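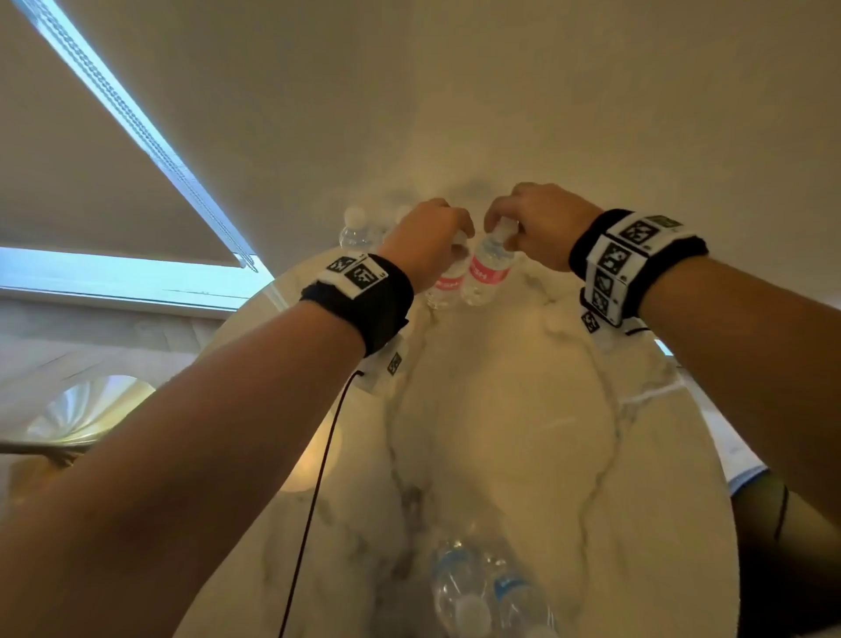

Fig. 1. Water bottle at a round marble table.

Criminal Procedure: Handout 6
Plea Agreements and Cooperation

Scope. These notes cover how a plea agreement is made, what the defendant gives up, and how cooperation affects the sentence. Trial rights were covered in Handout 5. State practice differs on several points. The notes follow the federal rules unless marked otherwise.

1. Basic terms
Charge bargain: the government drops or reduces one or more counts.
Sentence bargain: the parties agree on a sentence or a range. The agreement may bind the judge once accepted, or it may be only a recommendation. Read the text of the agreement to find out which.
Cooperation clause: the defendant agrees to give truthful information and, if asked, to testify.

2. The plea hearing
The judge must address the defendant in open court before accepting a guilty plea. The judge confirms that the plea is voluntary, that the defendant understands the charge and the maximum penalty, and that there is a factual basis. A plea entered without a factual basis may be set aside.

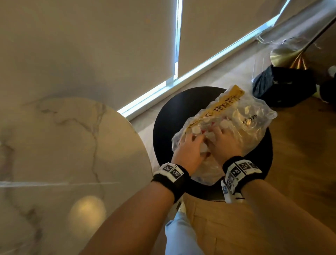 Page last changed: Friday, May 27, 2022

3. Worked problem
Katine keeps the books for Plokex, a supplier to the city. Plokex billed the city for 300 hours of work and performed 100. Katine is charged with two counts of false billing. She agrees to plead guilty to one count and to testify against Bouazza, the owner. The government agrees to dismiss the other count at sentencing and to file a motion for a lower sentence if her help is "substantial."

(a) Katine testifies, and the jury acquits Bouazza. The acquittal alone does not release the government from its promise. The clause turns on her help and makes no mention of the verdict.
(b) Katine leaves out a payment of $600 from a second firm, Edix. If the omission was knowing, the government may claim breach. The usual remedy is release from its own duties, and the dismissed count may be brought back.
(c) Katine wants to withdraw the plea after the judge accepts it but before sentence. She must show a fair and just reason. A change of mind is not enough.

4. Impeachment
The defense may question a cooperating witness about the deal. The government must disclose its terms, including any promise that was not put in writing. Most judges also instruct the jury to weigh such testimony with care.

Reading for July session: casebook ch. 23, notes 1 to 4. Bring a written answer to 3(b).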